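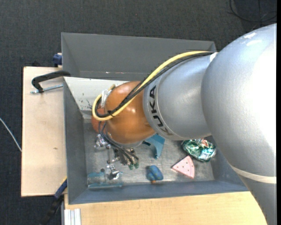 4.3 Recording a pick by hand guiding

This section covers recording a bin pick by moving the arm directly. To record with the remote pendant, go to section 4.4. Both methods write the same type of file, and recordings from both can be mixed in one Vutunura task.

Before you start

Finish the payload set-up in section 3.6. If the payload value is wrong, the arm will drift up or down when guiding mode is switched on. Clamp the bin so that it cannot shift when pushed from any side. Check that the hoses and cables along the wrist have enough slack for the full range of the task.

CAUTION: Only one person may guide the arm. Anyone else stays outside the marked zone with the stop button in reach.

CAUTION: Keep fingers out of the space between the gripper and the bin wall.

Steps

1. Place the items in the bin. Mix shapes and surfaces – hard plastic, soft toys, foil packages – and leave space between them for the first set of recordings.

2. On the Bagheri panel, select Teach, then Hand Guide. The status light changes to steady blue.

3. Hold the enabling switch in its middle position. Releasing it or squeezing it fully stops the arm.

4. Move the arm to the start pose above the bin and press Mark.

5. Guide the gripper down to the item. Keep the wrist upright for the last part of the approach and stop just short of the bin floor.

6. Press Close. Wait 2 seconds before lifting.

7. Lift clear of the bin walls, move to the drop point and press Open.

8. Press Save. Enter the item name and your initials.

9. Return the item to the bin in a different position and repeat from step 4 until you have 20 recordings.

Notes

Pauses are recorded. If you stop to change your grip on the arm, discard the take and start again.

Do not twist the last joint more than one half turn from the start pose. Cable loops at the wrist can catch on the bin wall.

Shiny packages may return poor depth readings. Change their angle between takes.

A single recording is limited to 2000 points. At the limit the panel beeps and the take is closed without the final Open command. Such takes must be deleted by hand – the Zusik filter does not remove them.

Error 2 at step 8 means the start pose was not marked.

Section revised 24/01/2019, S. Noonan. Replaces the hand guiding pages in the Clastell cell manual.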